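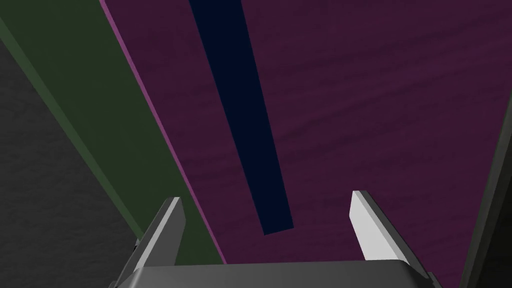 I'd been trying to get Danai Theodorakopoulos to sit down with me since September, when the Gandstead Courier ran its third correction on the same school board story. She finally said yes on a Saturday, on the condition that I buy the coffee and let her bring her folder.

The folder is a thing to behold (blue, fat, held shut with a hair tie). Danai was a copy editor at the Courier for years and now reads it at her kitchen table with a pencil. "I still pay for it," she told me. "People think I hate the paper. I renewed in the spring!"

The story that got everybody going was the one on the Potow library branch. First it said the branch was closing, then that it was moving, and the correction gave the wrong street. Danai had all the versions clipped together. "Look at the correction," she said. "It says an earlier version misstated the location. Fine, but which location? You can't fix a mistake if you're too shy to say what it was."

I asked where she thought it went wrong, and she didn't blame the reporter, which surprised me a little. "Meinrad's good. Meinrad Gisler will call you back at nine at night to check your middle initial. But he files from his car and then it goes straight up. When I started there were two of us on the desk and we read everything. Obituaries, bowling scores, all of it."

She got pretty worked up about numbers. The Courier had 400 people at the library meeting. The room holds 279 – it's on the sign by the door, she went and looked – and folks were sitting on the floor, but still. "Somebody said 400 on the phone and somebody typed it. I'd have been happy with 'a packed room.' Nobody ever had to correct 'a packed room.'"

Does she write in? Oh yes. Her brother Rafail says she should start her own page, and she's thought about it, but she'd rather get a letter printed. The last one was cut to fit the 300-word limit and came out with her own name spelled wrong. She laughed so hard telling me this that the guy at the next table turned around.

"They ran a correction on that one," she said. "Very quick, next morning. Page two, right at the top where you could see it."

And was the spelling right the second time?

"It was. I've got it here somewhere," she said, and went back into the folder.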